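Haptic gloves for kitchen-style teleop tasks, buy the kit or rent it?

Asked in Gloves and Hand Tracking

We're setting up a small program to record hand demonstrations for a two-handed robot: jars, cups, lids, that kind of thing. I've been quoted on the Skovomex glove kit, which comes as a pair with trackers and forearm straps for $3675, software included for the first year. The seller also offers a rental through Solladgate, two months minimum. Has anyone used these with glass? My worry is bulk on the back of the hand and whether you can still feel what you're holding.

skyline_drift

We bought the kit in August and use it most days. Coffee prep is one of our regular tasks, with a glass jar of beans and a cream cup, and two hands on the jar is the usual grip.

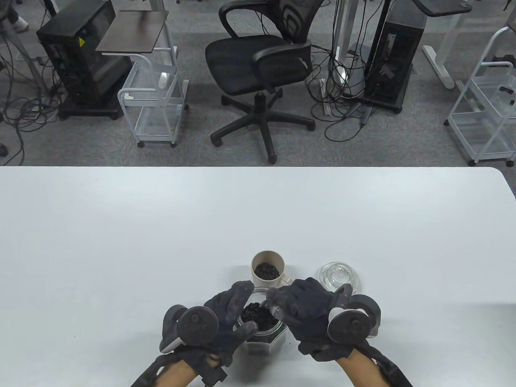
Help Digest, Issue 2

The weight is on the back of the hand and you notice it after an hour. Fingertip feel is fine for a jar. It is poor for thin things like a paper filter, and I would not plan tasks around those. Put the straps on bare skin. Over a sleeve they slid on us and we had to recalibrate.

Sizing matters more than the spec sheet suggests. The medium was loose on one of our operators and the index finger readings drifted until we swapped it for a small. Ask for both sizes before you pay. They sent ours without a charge, but I had to email 2 times.

Software is okay. Export works, the calibration screen is slow, and the manual is out of date on the tracker pairing steps.

karn_bench

Rent first. We had the Lebrun gloves before and they sat in a drawer after the first project. With Solladgate you pay shipping both ways, so read that part of the quote.

lowtorque

Don't know about the Skovomex ones. The Karnthorpe gloves are lighter but have no force feedback, so it depends if you need that. Also check your desk height, mine was too high and my shoulders hurt.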